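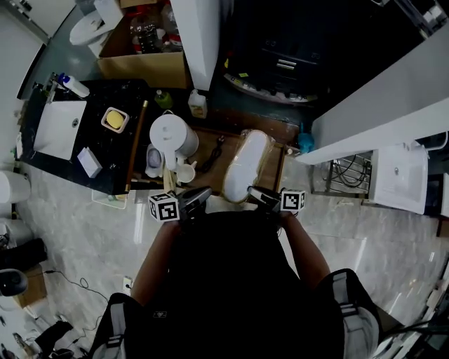
4.3 Gravação de demonstrações com as garras manuais

Esta secção aplica-se ao conjunto Plarnen com duas garras, cada uma com o seu cubo marcador. O método Sirnano aprende directamente das gravações, e por isso a qualidade de cada demonstração é mais importante que a quantidade.

1. Ajuste as alças nos ombros antes de pegar nas garras.
2. Estenda os dois braços para a frente e confirme no ecrã que os dois cubos são detectados.
3. Inicie a gravação e espere o sinal sonoro.
4. Feche as duas garras sobre o objecto, devagar, e mantenha a pressão constante.
5. Desloque o objecto até ao destino, abra as garras e recue as mãos.
6. Termine a gravação. Um episódio pode ter até 91 segundos.

Nota: embalagens de plástico transparente produzem reflexos. O treino aceita estes episódios -- não é necessário retirar o plástico.

Cuidado: não encoste os cubos a superfícies molhadas. Um marcador sujo ou riscado invalida a trajectória dessa mão.

No ensaio de Pillimside foram gravados 3486 episódios, dos quais 137 foram rejeitados por perda de marcador. Para repetir a calibração, consulte a secção 4.5.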